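We use cookies to remember your settings. Accept / Reject

Long fingers or short fingers, my answer after one week

On Wednesday I finally changed the fingers on both arms, after Guoqing Yan asked me for the third time why I still work with the short ones from Verneck. The long ones are made by Gornov. They are narrow at the tip and they cost more, so I wanted to be sure before I ordered a second set.
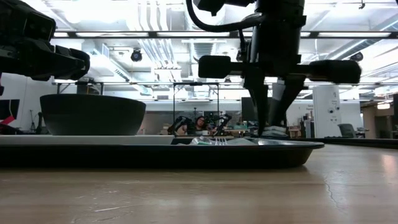
My test was simple. I took 16 small things which are thin, soft or shiny, and with each type of finger I tried every one of them 6 times. The forks were the worst for the short fingers, because they touched the tray floor too early and the motor went into protection. With the long ones I could come in at a steeper angle. Plastic wrappers are still difficult – the tips close, but the plastic slides out when the arm goes up.

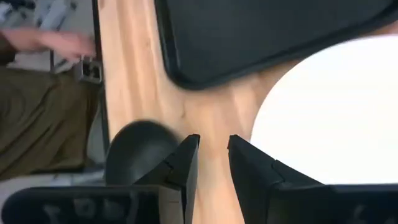
The wrist camera was my second question. Suqin Meng prefers to mount it 13 mm higher, and I did not believe her at first. In my present position both fingers stand in the lower part of the view, and the right one hides the lower portion of the white round object behind it. For a big thing this is no problem, but a bottle cap can disappear completely. I will print the higher mount in July and repeat the same test with the same list.

If somebody has used the Gornov fingers for more than 1000 cycles, please write me how the tips look now.

Last updated: July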